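Ustimano library move: is the site sale a good idea?

codonel
Posted in December
The town wants to sell the lot behind the old library on Callico Street and put the money toward a new building next door. The estimate is 17 million. The sale is supposed to cover 6 of that. Has anyone seen where the rest comes from?

marshside14
State grant for 4 million, then bonds. It was in the packet for the last council meeting.

codonel
So 7 million in bonds. That's a lot for a town this size.

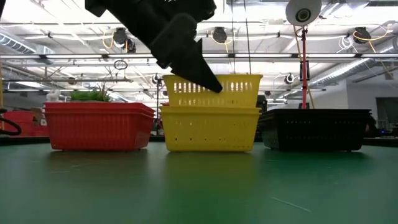 My other problem is parking. The back lot is the only place to park when the farmers market is on, and the plan replaces it with 14 spaces.

tallgrass
I disagree on the parking. I'm there most mornings and the back lot is half empty. The roof on the old building leaks and the elevator is out again. Fixing it is money gone.

marshside14
Väisänen did the drawings and they show a second entrance on the north side. If the lot sells, who owns that driveway?

tallgrass
Town keeps an easement. Page 6.

codonel
I read page 6. It says "to be negotiated." I'm still voting no on the bonds until that's settled.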